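Visita al laboratorio de pinzas de Oruton: una tarde comparando dedos, cámaras y controladores

2 comentarios · 7 veces compartido

La puerta de Oruton está al fondo de un patio, entre un taller de cerrajería y un almacén de azulejos. En febrero la empresa abrió sus salas a un grupo pequeño de integradores y distribuidores, y pude pasar allí desde las cuatro de la tarde hasta el cierre. El programa era corto: una charla de veinte minutos, una vuelta por los bancos de ensayo y el resto del tiempo para probar el equipo.

La charla la dio Segura, responsable de ensayos. Explicó que la empresa trabaja con dos líneas de pinza paralela. La Civon es la más antigua, con dedos rígidos y recambio rápido. La Tirkel salió después y lleva articulaciones que permiten que el dedo ceda un poco cuando toca algo. Las dos existen en versión para brazo y en versión de mano, con el mismo cabezal y distinto mango. La versión de mano se usa para grabar tareas hechas por una persona, y las grabaciones sirven luego para entrenar el control del brazo.

El primer banco era el de fuerza. Una célula de carga entre los dos dedos, un portátil al lado y una hoja pegada a la mesa con los valores de la mañana. La Civon cerraba más deprisa y mantenía mejor el valor pedido. La Tirkel tardaba más en estabilizarse, sobre todo con consignas bajas. Segura lo atribuyó al juego de las articulaciones y dijo que lo compensan por software, aunque en la prueba que vi la compensación estaba desactivada.

En el segundo banco se medía la repetición: abrir, cerrar, coger un cilindro, soltarlo. El contador marcaba 2,848 ciclos cuando llegamos y siguió subiendo durante toda la visita. La técnica que lo atendía cambia las almohadillas de los dedos cada 330 ciclos en los ensayos con material abrasivo. Con el cilindro liso las deja más tiempo. Tenía una caja con almohadillas gastadas, marcadas con rotulador, y nos dejó pasarlas de mano en mano. Las más usadas estaban pulidas en la punta y casi intactas en el resto.

La parte de material blando es la que más me interesaba. En la planta donde trabajo manejamos fundas y textil doblado, y ahí las pinzas rígidas dan problemas: cogen dos capas en lugar de una, o aprietan sobre un pliegue que se deshace al levantar. Oruton graba buena parte de esos ensayos en viviendas, con la pinza de mano, y los pasa en una pantalla junto al tercer banco. 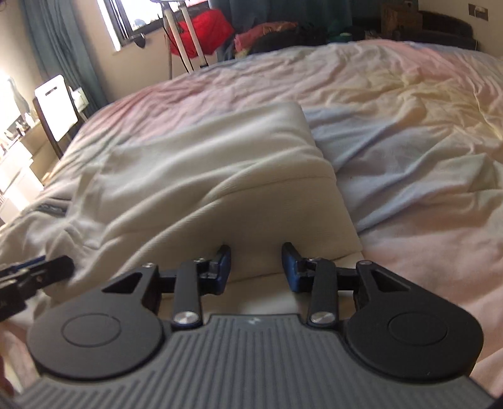 Krum Perić
Técnico de integración y colaborador de la sección de visitas

Los ensayos con ropa de cama son de los más difíciles de la serie, según Segura. Una almohada doblada sobre un edredón arrugado ofrece pocos bordes claros, y con luz fuerte de ventana el tejido pálido pierde contraste. Con los dedos abiertos delante de la almohada, como en esa toma, el operador tiene que decidir si busca el pliegue o pellizca la parte hundida. En la pantalla se veían bien las dos puntas con sus almohadillas azul oscuro y el hueco entre ellas. Esa vista desde detrás de la pinza es la que recibe después el modelo, así que cualquier cosa que tape los dedos estropea la grabación.

Pregunté por la posición de la cámara. Han probado tres. Montada muy baja, el propio cuerpo de la pinza ocupa demasiado. Montada alta, se pierde el momento del contacto. La intermedia es la que usan ahora, con una lente de ángulo ancho que deja ver también el resto de la habitación. Segura reconoció que la lente deforma los bordes y que calibrarla lleva más tiempo del que les gustaría.

Después nos dejaron probar. Cogí primero la Civon de mano y me pusieron delante un montón de paños. El gatillo tiene un recorrido corto y es fácil cerrar de más. A la tercera vez ya controlaba la apertura, pero seguía llevándome dos paños juntos. Con la Tirkel me fue mejor: el dedo cede al apoyarse y se nota en la mano cuándo ha entrado bajo el borde. A cambio pesa más en la parte delantera y al cabo de diez minutos la muñeca se queja. Otro visitante, que venía del envasado de fruta, prefirió la Civon sin dudarlo.

La comparación de controladores fue más breve. Había dos armarios conectados al mismo brazo mediante un conmutador. El primero es el que Oruton vende con sus kits. El segundo es un prototipo con un ciclo más corto, que trabaja a 100 hercios en el lazo de la pinza. Hicimos el mismo recorrido con los dos: bajar, cerrar sobre una toalla, levantar, girar y dejarla en una bandeja. A simple vista la diferencia aparece al cerrar — el prototipo frena antes de tocar y no empuja la toalla contra la mesa. En el giro no aprecié nada distinto. El prototipo se detuvo una vez por un error de comunicación y hubo que reiniciarlo.

Quedaron cosas sin ver. El banco de humedad estaba parado por mantenimiento y de la limpieza de las almohadillas se habló poco, aunque para nosotros es un punto importante. Tampoco dieron precios de la Tirkel para brazo. Segura dijo que los recambios de dedo son compatibles entre las dos líneas con un adaptador, y el adaptador que enseñó iba sujeto con dos tornillos y se montaba en menos de un minuto.

Para quien trabaje con piezas rígidas y repetidas, por lo que vi, la Civon basta. Para textil pediría una Tirkel en préstamo y la pondría una semana con las fundas de la planta antes de decidir. Ya he enviado la solicitud. Oruton pide a cambio los registros de fuerza y una nota con los fallos de agarre, y el formulario se rellena en la recepción o por correo.

7 me gusta · Compartir · 2 comentarios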